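Print this page | E-mail this page

Celtine hand-held gripper: the house rules edition

If you collect handling recordings in people's homes, you will know how quickly everyone drifts into their own way of doing things. One person squeezes like a nutcracker, another swings the tool about as if painting a fence, and by the end of the week you have a pile of recordings that hardly belong together. The Celtine is our hand-held, two-jaw gripper with a camera looking out over the jaws, and every one now goes out with our working rules printed on a card in the case. We love this card! It has been through four versions, and this page sets out the current one along with what comes in the box.

What the tool is for

The Celtine records a person doing ordinary household jobs with the same kind of grip a robot arm would have. You hold it, you do the job, and the recording keeps both what the camera sees and how far the jaws are open. Clothes, towels, cups, toys and cutlery are all fair game. It was first tried out on laundry by the Clarham group, and soft things are still where we think it shines (a shirt never falls the same way twice, so there is always something to learn from it).

The rules on the card

Start with the jaws open and nothing between them. Every recording begins this way, whatever the job. Open fully, hold for two seconds, then go.

Come in slowly over cloth. The last hand's width before a garment is where most recordings are spoiled, and a fast sweep smears everything behind the jaws. Keep the wrist low, let the pads arrive either side of a fold, and close on that fold and not on the bedding underneath. If you do pick up the cover as well, let go, say "again" out loud and carry on. Please don't stop the recording. A second try is worth having.

Leave the room as it lives. We used to ask people to clear the bed and strip it back to a plain sheet, and the results were dreadfully samey. Pillows, bright covers and full shelves can all stay, provided there is nothing on view that the household would mind us seeing. Dark clothes on a strongly coloured cover are a very good pairing, as the edge of the cloth stands out well, even where the picture is soft.

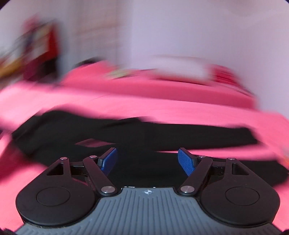 Before you press record

Check the pads. They should be clean, seated square in their brackets and free of lint. Fluff builds up quickly on laundry days, and a wipe with a damp cloth between households is the rule, with no exceptions for a hurry.

Check the pivots. Work the jaws from fully open to fully closed 4 times and feel for grit or play. A loose screw should be nipped up with the driver supplied and never with a kitchen knife, tempting as it is.

Check the consent sheet. One signed copy stays with the household and one comes back with you. Anyone who shares the home should know when recording will happen, and anyone may ask for it to stop. Children's rooms are only recorded with a parent present.

Holding it well

Keep your free hand out of the way unless the job is marked as two-handed. For those jobs you'll want a pair of Celtines, one for each hand, and they must be started together. Rest for 3 minutes after every block. Tired wrists dip and the jaws begin to close at odd angles, which you can spot a mile off on playback.

"Go at the speed you would use if someone were asleep next door" is how Hongmei Lu puts it when she trains new people, and it has cured more rushed recordings than any wording we came up with ourselves.

In the case

Gripper with camera fitted
2 spare finger pads
Small driver for the pivot screws
Charging lead
Rules card, laminated
Consent sheets, one pad

Works with

Recordings open directly in Vistix for sorting and labelling. The Furtună wrist strap fits too and is well worth having for long sessions, though it is sold separately. The January card replaces all earlier ones, so if yours still tells you to strip the bed, please bin it and ask us for a new one. We post them free.

Page last checked 5 Mar 2020

Contact us | Copyright Celtine, all rights reserved | Back to top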